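Bülent Uysal has filled shelves in Kozan for seven years, and he still begins with the drinks. "The bottles are heavy, so I finish them first," he told me. The bags of crisps come after, and he does not like to press them. "If you push them, the customer gets only crumbs."

His shop, Evero, keeps about 455 products. In April he moved the snack tubes beside the bags. "People were asking me where they are. Now they ask less."

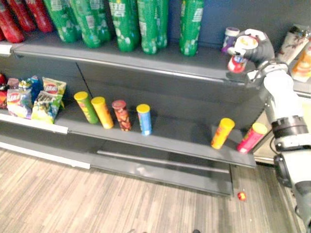

Drinks on the top shelf, crisps and snack tubes on the middle one.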